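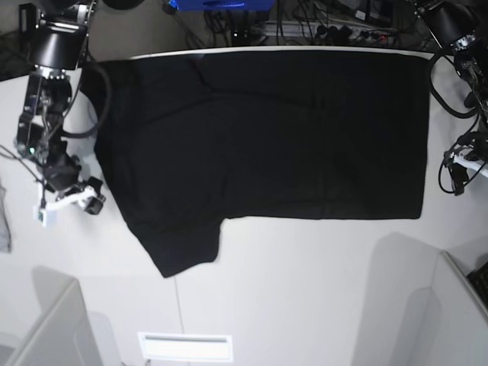
Black tee, laid out on the white table.

TICKET: Osetti ebook, chapters out of order + missing text on some readers
Opened by: Fadi Salameh
Product: Timonier (book builder), export to EPUB
Priority: high, changed to normal, changed back to high
Status: closed, see bottom

Problem as reported

Book is Evis, second in the Karaki series, horror comedy, Osetti is the imprint. Uploaded the final epub in May. Reader emails came in same night. Chapter 31 turns up after chapter 3. The haunted ferry bit now happens before anyone has bought a ferry ticket. Also all of the footnotes are gone on one reader app and half the jokes are in the footnotes.

Print PDF is fine. Preview inside Timonier is fine. Only the exported epub is wrong.

What I expected: chapters in the order they are in the sidebar, footnotes as pop-ups.
What I got: 1, 10, 11, 12 and so on, then 2, 20, 21. Footnotes nowhere.

Log

9:10 am
Re-exported with no changes. Same result. Restarted Timonier, exported again, same.

9:25 am
Support auto reply. Asks me to clear the cache and check I'm on the current build. I am. Cleared cache anyway. Lost my window layout, nothing else changed.

9:50 am
Unzipped the epub and had a look. Files are named ch1, ch2, ch10 etc. Spine lists them alphabetically so that explains the order. But book one was named exactly the same way and came out right. Compared the two projects. Book one has "use manuscript order" ticked under Export > Structure. Book two has it greyed out. Can't tick it.

10:15 am
Reply from support (a person this time):
"Manuscript order goes grey if the project has any unplaced section. Can you check the bin at the bottom of the sidebar for loose sections?"

10:20 am
Checked the bin. Empty. Sent screenshot of the settings panel.

10:40 am
Support asks for the project file. It's 106 MB with the cover art in it, upload form stops at 90. Took out the big cover layers, saved a copy, sent that. Please do not pass it round, has the ending in it.

11:30 am
Nothing yet. Tried renaming all the chapters with leading zeros in the meantime, ch01, ch02. Order in the export is now correct. But table of contents still has the old names and every link in it goes to the title page. So worse in a way.

Put names back how they were.

12:05 pm
Support:
"Found it. You have 4 sections marked as Interlude. They were brought in from a word processor file and have no parent part. The sidebar draws them in the right spot but the exporter treats them as unplaced. They don't show in the bin because the bin only lists sections of type Chapter. That's a bug on our side and I've logged it."

Right. The interludes are the letters from the vampire's landlady. They did come in from a seperate file, I wrote them last and pasted them in.

12:10 pm
Asked how to give them a parent. Menu has Move Up, Move Down, Duplicate, Delete. No parent anything.

12:30 pm
Support: drag the interlude right off the left side till a blue line shows, drop, then drag it back onto the Part heading and not between chapters. Then move it down to where it belongs.

12:45 pm
Blue line shows for maybe a second. Got it on the third try for the first one. Did the others. Tick box is no longer grey. Ticked it.

12:50 pm
Exported. Order correct. TOC correct. Links go where they should. Read the first page of each chapter to be sure.

Footnotes still missing on the one app.

1:40 pm
Second half of the problem, footnotes. Support wanted a new ticket for it, I asked to keep it in this one as it's the same file and the same angry readers. They said ok.

Facts so far:
App A on tablet, footnotes pop up, fine.
App B on phone, number shows in the text, tap does nothing, note text not at the back either.
Desktop reader, number shows, tap jumps to the back of the book, text is there.

So the text is in the file. App B is hiding it.

2:15 pm
Support says App B hides anything tagged as a footnote aside and expects to show it in a pop-up, but the pop-up only fires if the link and the note are in the same file. Mine are in one notes file at the back. Suggested Export > Notes > "End of each chapter".

2:20 pm
Changed it. Exported. App B pop-ups now work. App A still works. Desktop jumps to end of chapter, good enough.

2:35 pm
New thing. Note numbers restart at 1 each chapter. Fine mostly, but there's a running gag in chapter 22 that says "see note 90" and note 90 is a recipe for blood pudding. No note 90 any more.

2:50 pm
Support: there is a "continue numbering" option but it only works with notes at the back of the book. On the list for a later version, no date.

3:10 pm
Workaround. Changed the line to "see the pudding note" and linked it by hand to the anchor. Works on all three. Less funny. Editor says leave it, she never liked the number. Print keeps note 90, so the print and ebook text now differ by one line. Writing that down here so I remember when we do corections.

3:30 pm
Ran the epub through the checker. 2 warnings, both about a font licence field being blank. Filled it in. Clean.

3:45 pm
New file up at the stores. One took it straight away, the other says in review.

Next morning, 8:20 am
Second store live. Downloaded my own copy from both, opened on phone and tablet. Chapter 3 followed by chapter 4. Ferry is where it should be. Landlady letters all in.

Readers who already bought it may need to delete and download again, the update doesn't always push. Posted that on the series page and replied to everyone who emailed. One fella said he liked it better in the wrong order and thought the ferry was a dream sequence.

Still open on Timonier's side:
- bin not listing Interlude sections
- no warning on export when manuscript order is off
- continue numbering with notes at end of chapter
- upload limit on the support form, smaller than a normal project with a cover in it

Support asked if ok to close. Yes, close it. Please email me when the bin one is fixed, book three has more letters in it.

Closed by support, 9:05 am. Reason: workaround given, bug logged.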